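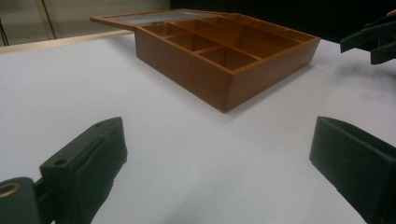
Von: Renzo Ferraro
An: Liste Saatguttausch
Datum: 31.07.2025
Betreff: Re: Bohnen sortieren und lagern, Rückfragen zur Keimprobe

Hallo zusammen,

danke für die Rückmeldungen auf meine Mail aus dem Mai. Ich antworte gesammelt, weil sich die Fragen überschneiden. Den Teil, um den es vor allem geht, lasse ich unten stehen.

> Ich habe die Bohnen bisher immer in Papiertüten gelassen, so wie sie
> vom Tausch kommen, und im Keller aufgehoben. Letztes Jahr sind mir von
> der Tandia nur noch einzelne gekeimt, die Muñoz dagegen stand fast
> vollständig da. Beide waren gleich alt und lagen nebeneinander.
> Liegt das an der Sorte oder am Keller? Und wie viele Bohnen opfert
> ihr für eine Keimprobe, wenn man ohnehin nur eine Handvoll hat?
> Außerdem habe ich in zwei Tüten kleine runde Löcher in den Bohnen
> gefunden. Kann man den Rest noch aussäen?

Zum Keller: Das kommt darauf an, wie feucht er ist. Unserer in Ovetthorpe ist im Sommer deutlich zu feucht, obwohl es dort kühl ist, und Papier hält die Feuchtigkeit nicht ab. Ich lagere seit ein paar Jahren im Schlafzimmer auf der Nordseite, in Schraubgläsern, und habe damit weniger Ausfälle als vorher unten. Wer beim Keller bleiben will, sollte wenigstens Gläser mit Gummidichtung nehmen. Die Bohnen müssen vorher aber wirklich trocken sein, sonst schimmeln sie im Glas schneller als in der Tüte. Meine Probe dafür ist die übliche: eine Bohne auf den Stein legen und mit dem Hammer draufschlagen. Zerspringt sie, ist sie trocken. Gibt sie nach und wird platt, bleibt die ganze Partie noch zwei Wochen offen liegen.

Zur Sorte: Die Tandia hat eine dünne Schale und reißt beim Dreschen leicht. Gerissene Bohnen keimen im ersten Jahr noch, danach lassen sie stark nach. Ich pale sie deshalb von Hand aus und gehe nicht mit dem Sack darüber. Bei der Muñoz ist das egal, die verträgt alles. Die Mukley liegt irgendwo dazwischen, da habe ich noch zu wenig Erfahrung. Wer sie länger anbaut, möge bitte schreiben.

Keimprobe: Ich nehme 14 Bohnen, wenn genug da ist, sonst weniger. Auf feuchtes Küchenpapier legen, einrollen, in eine Dose mit lose aufgelegtem Deckel, Zimmertemperatur. Nach einer Woche zum ersten Mal nachsehen, nach zehn Tagen auswerten. Was bis dahin nur gequollen ist, zähle ich nicht mit. Verloren sind die Bohnen übrigens nicht, wenn man die Probe in den Mai legt. Die gekeimten kann man vorsichtig in Töpfe setzen. Wer nur eine Handvoll hat, soll die Probe weglassen und gleich alles aussäen. Eine Reserve von 3 Bohnen im Glas hilft im Jahr darauf niemandem.

Löcher: Das ist der Speisebohnenkäfer. Bohnen mit Loch bitte aussortieren und nicht auf den Kompost werfen. In den äußerlich heilen können noch Larven sitzen, also die ganze Partie in die Gefriertruhe, gut getrocknet und luftdicht verpackt, mindestens eine Woche. Danach das Glas geschlossen auf Zimmertemperatur kommen lassen und erst am nächsten Tag öffnen, damit sich kein Wasser auf den Bohnen niederschlägt. Und bitte nichts davon in den Tausch geben, das vorher nicht gefroren war. Wir hatten den Käfer im letzten Winter in mehreren Gärten gleichzeitig.

Noch zur Liste. Wir haben jetzt ungefähr 200 Einträge, davon etliche doppelt unter leicht verschiedenen Namen. Ich würde gern bis zur Ernte bereinigen. Bitte schickt mir zu jeder Sorte, die ihr abgeben wollt, den Namen, das Erntejahr, die Wuchsform (Busch oder Stange) und ob andere Bohnen in der Nähe standen. Bei Feuerbohnen ist der letzte Punkt wichtig, die verkreuzen sich zuverlässig. Bei Gartenbohnen kommt es seltener vor, ich schreibe es trotzdem mit auf.

Beschriftung bitte mit Bleistift. Der Filzstift auf den Tüten vom letzten Tausch war nach ein paar Monaten am Fenster nicht mehr zu lesen, zwei Sorten konnten wir gar nicht mehr zuordnen. Die habe ich dieses Jahr zur Bestimmung ausgesät. Eine blüht violett und klettert, die andere ist noch nicht so weit.

Wer Tandia abgeben kann, melde sich bitte direkt bei mir, mein Bestand ist klein.

Grüße
Renzo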